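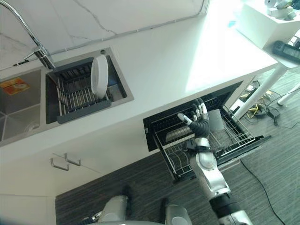
Ordenar la vajilla como en la jornada de puertas abiertas de Villden

En la demostración del 17 de mayo de 2021, un robot humanoide trabajó en una cocina doméstica con fregadero doble. Varias pautas sirven igual en casa:

Extraer el cajón hasta el tope antes de cargar o vaciar.
Vaciar primero los vasos del fondo – los platos, después.
Colocar los platos de canto, con 4 cm entre piezas altas.
Escurrir en la cubeta pequeña y dejar libre la grande.

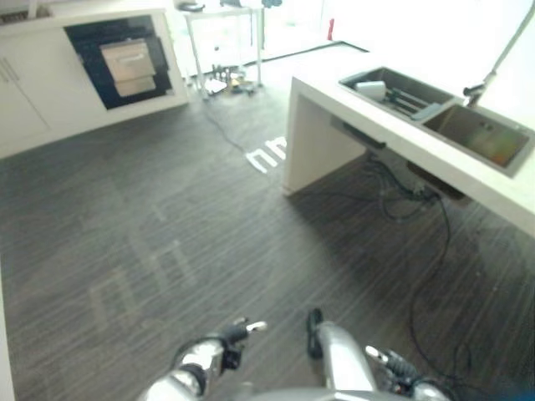
Arne Heitmann

El pasillo entre los armarios y la isla debe quedar despejado mientras haya un cajón abierto. Los cables que cruzan el suelo se fijan con cinta o se llevan junto al zócalo. Bajo el fregadero conviene agrupar cables y mangueras con bridas de 160 mm, sin apretar las mangueras. Revisión de juntas: cada 6 meses; la próxima, en agosto.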